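How to Install the Arkach 512 Printer Driver Without Losing an Afternoon

The Arkach 512 is a decent little office printer that ships with a disc, which would be lovely if your computer had anywhere to put one. You'll be downloading the driver instead. Set aside twenty minutes and don't plug in the USB cable yet. If you already did, unplug it and we'll say no more.

Before you start

Remove any old Arkach software. On Windows, open Settings, then Apps, and uninstall everything with the Arkach name on it, including the "Ink Companion" that has been wishing you good morning since December. Restart the computer. Yes, a real restart.

Download the driver

Go to the support page on the Arkach site and type in 512. You'll be offered two files. The full package is 102 MB and includes a photo album maker. The basic driver is much smaller and includes a driver. Take the basic one unless you scan a lot, in which case you need the full package and my sympathy.

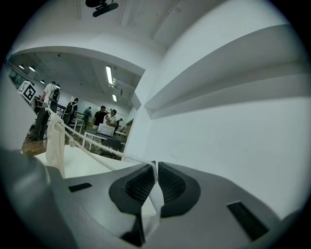
Run the installer and click through until it asks how the printer is connected. For USB, plug the cable in now and wait for the chime. For wireless, hold the Wi-Fi button on the printer until it blinks, then pick your network from the list. The 512 only sees 2.4 GHz networks, so if yours is missing, check that your router has that band switched on.

Print a test page

Open Printers & scanners, choose the Arkach, and click Print test page. The first one takes around 4 minutes while the printer makes noises like a drawer full of spoons. Let it finish.

If you get error 2830

The driver is talking to the wrong port. Open Printer properties, go to the Ports tab, and tick the one with the printer's name beside it. Click Apply, then turn the printer off and on. A reader, Darcy Mudgway, reports that the same fix works on the older Yazzie models, which use the same installer with a different logo.

Mac users can skip most of this. Add the printer in System Settings and it usually shows up by itself. Try not to be smug.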